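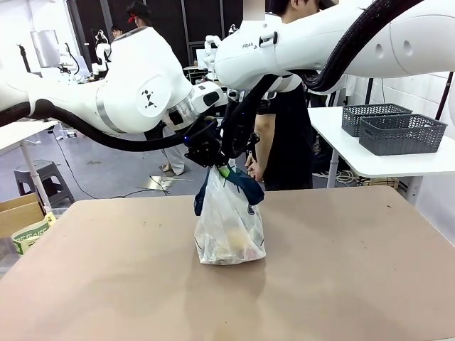

The Bag That Promises to Disappear

By Florencio Zabala
Jun 26, 2020

Sterham's grocers would like you to feel better about your shopping bag. Since February, three of them have stocked the Sulemana, a clear sack that costs 12 cents and is meant to break down in a home compost heap within 60 days. The leaflet at the checkout shows a fern growing out of one.

I buried mine behind the shed, between potato peelings and last fall's leaves, and dug it up on day 60. It had a hole in one corner. The rest I rinsed off and used to carry home onions.

Iltico, which makes the bag, was polite when I called. My heap was probably too cool, a spokeswoman said, and had I been turning it? I had not. The lab test behind the claim, she added, was run in a heated drum with the bag already shredded – a detail the fern leaflet leaves out.

Perhaps a better gardener would do better. But most of these bags won't meet a gardener at all. Sterham has no food waste pickup, and the nearest plant that takes compostable film is at Stirkska, 200 miles north. The woman who answered the phone there told me they pull most bags out by hand, because they can't tell the good ones from the bad ones on a moving belt.

Iltico says a new version is coming, with a green stripe. The price will go up a little.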